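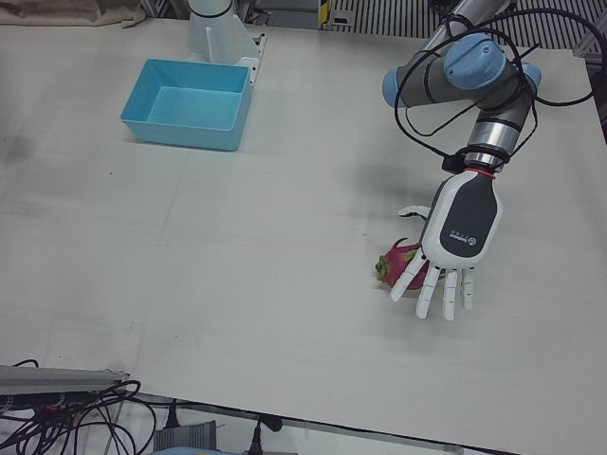
A dragon fruit on a white tabletop.

I have been buying fruit I can't name for most of my adult life, and I want to make the case for it.

It started at the Saturday market in Wiltstead, at a stall run by Ilona and Andor Nyitrai. They had the usual apples and the usual plums, and then at one end a crate of whatever Andor had got excited about at four in the morning at the wholesaler's. Quinces one week, medlars the next, and once a heap of knobbly green things with a card that just said TRY. I tried. They were custard apples, and I stood by the bus shelter eating one with my fingers and got it all down my coat, and I went straight back and bought two more!

Most of us eat the same five or six fruits from childhood until we die. I understand why. Fruit is dear, a bad one is money in the bin, and if you have children to feed you buy the bananas you know will be eaten. But I do think shops have made us more timid than we need to be. Everything in the big Kistden supermarket is wrapped and stickered and all the same size, and there isn't a person in sight to ask whether the melon is ripe. At a stall you can ask. You can be told no, not that one, come back Tuesday.

My friend Csaba Hegyi disagrees with me about all this. He says dragon fruit is the perfect proof that exotic fruit is a swindle: wonderful to look at, tastes of slightly sweet water. He has a point, but I think he has only ever had tired ones. Get a good one, chill it for an hour, squeeze half a lime over it and eat it with a spoon on a hot evening, and it is one of the most refreshing things going. The seeds crackle like kiwi seeds. And if you still find it dull, well, you have found that out for yourself, and there's some pleasure in that too.

I'd say the same for the odd fruit that grows here. Ruth Furnival has an orchard outside Trorkport with over 200 trees in it, and a good many of those are pears you will never see in a shop since they bruise if you so much as look at them. She let me taste one last November that had been sitting in a drawer since picking, brown and wrinkled and frankly ugly, and it was like eating honey and nutmeg. I have thought about that pear all winter and spring. She sells them from a table at the gate, and some years she can't give them away.

So please, once a month, buy one thing you don't recognise. Ask the person selling it how they eat it at home – this is the best question you can ask at any market, and I have had whole recipes out of it, including a sour cherry soup from Ilona that I now make every summer. Buy just one so it doesn't matter if it's horrid. Share it round the table and argue about it.

I still can't stand papaya, by the way. I have another go every year.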